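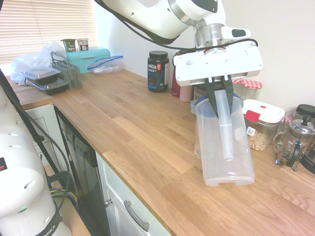 A clear pitcher with a blue-tinted lid, at the kitchen counter.

The quick yes

Several of you wrote back after the last issue about workload, and most of the letters had the same complaint in them. Someone asks for something, you say yes before they have finished the sentence, and by the afternoon you are annoyed with them for asking. This item is about that first half minute.

I used to do this all the time. When I worked at Lotley I was the person who would take the extra shift, read the draft, sit in on the call. I thought of it as being easy to work with. My coworkers had a different experience. They got a cheerful yes, followed by work that came in late, followed by a short and chilly email if they asked where it was. One of them finally told me she would have liked a no better. She could have asked somebody else that same morning.

A quick yes usually has very little to do with the request. It is a way to end an uncomfortable moment. The other person is standing there, or the message has been marked as read, and there is a small pressure in the chest that goes away as soon as you agree. Then the discomfort comes back later in another form, and by that point it has a deadline attached.

What helped me was putting a delay between the request and the answer. Any delay will do, as long as you say when it ends. The sentence I use is, "Let me look at what I have going and I'll tell you by 3." Then I tell them by 3. If you skip the second part, you have only traded a quick yes for a slow silence, and the person asking is worse off.

During the delay I write down two things. One is how long the task will take, and I double whatever number comes to mind first. The other is what it will push out of the way. If I can't name the thing it will push out, I'm guessing, and my guesses have always run in the direction of yes.

Then there is the answer. You have more choices than yes and no, and the ones in the middle get used less than they should. You can agree to part of it. You can agree to a later date. You can say what you would need to drop and let the other person decide, and this one works especially well with a manager. "I can have the Tuso numbers done by noon if the schedule waits until tomorrow. Which do you want first?" There's no complaint in that, and it gives them information they probably didn't have.

When the answer is no, keep it short. Long explanations invite negotiation. If you list seven reasons, a motivated person will solve the weakest one and come back to you. "I can't take this on this month" is complete. You may feel an urge to fill the quiet after it. Count to 3 in your head and let them talk.

A reader at Inska asked what to do when the yes has already been given. Go back the same day if you can. Say that you answered too fast, say what you are able to do, and leave out the story of how busy you are. Most people take this better than we expect – they are mainly relieved to know while there is still time to make other plans. Going back the night before it is due is a different conversation, and you will probably have to do the work.

I should add that some workplaces punish any answer except yes. If you have tried this calmly for a couple of months and each small no has cost you something, the problem is larger than your phrasing, and I wouldn't want you to read this and conclude you did it wrong. We'll take that up in the December issue.

For now, try it on low stakes first. Pick a request that doesn't matter much and wait 20 minutes before you answer. Write down what you would have said right away and what you said in the end. Do this for a week or so and look at the list. Mine had roughly half of the answers change, mostly from "sure" to "sure, but later."

The Tully discussion group will be working with this topic at its next two meetings. Bring your list if you have one. New people are welcome and you don't need to have read the earlier issues.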